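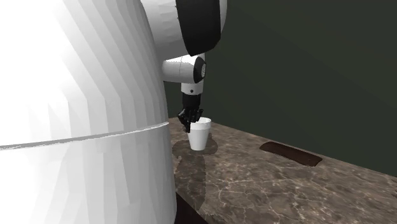
Hand over the cup, coming in from above. Simulated kitchen, marble counter.

How I Write Grasp Rules for a Kitchen Cup Task

I keep a rule sheet for every task I set up in simulation, and the cup one gets the most use, so let's build it together. You'll need your scene, a text editor and a bit of patience! My sheet lives in a project called Drastura, but a plain text file does the job.

Step 1: Name everything before you move anything. Write down one name per object and stick with it. I once had "cup," "mug" and "tumbler" in the same log (all the same thing, of course) and sorting out 400 episodes took me most of December.

Step 2: Say what counts as a grasp. Fingers spread around the outside of the rim and fingers lowered inside it are two different grasps, and your sheet should give each one its own line. Mine are called "rim" and "inside." If you change hands or grippers, check both lines again.

Step 3: Set your clearances. I use 5 cm around the cup at the start of every run, and I move anything closer than that before I hit go. 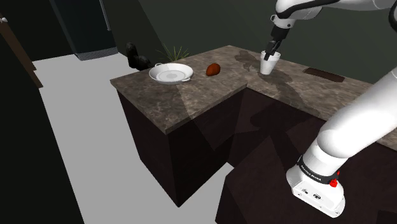
Reading time: 2 min

Step 4: Check the whole arm, and I do mean the whole arm. It's so easy to stare at the fingertips and forget the elbow swinging over the dish. Go link by link from the base up, and run the path once at slow speed with collision checking on.

Step 5: Write the stop rule. Mine says any contact that isn't on the list ends the run, and the run gets logged as a fail. No "well, it only brushed the counter"! I tried being generous about that with a set I called Mastov and ended up throwing out 49 runs.

Step 6: Keep the shadows on if you record camera views. A dark patch next to the cup can confuse a detector, and I'd much sooner find that out in simulation.

Last thing, put a version number at the top of the sheet and copy it into every log. I'm on version 110 (yes, really), and the older ones stay in the same folder.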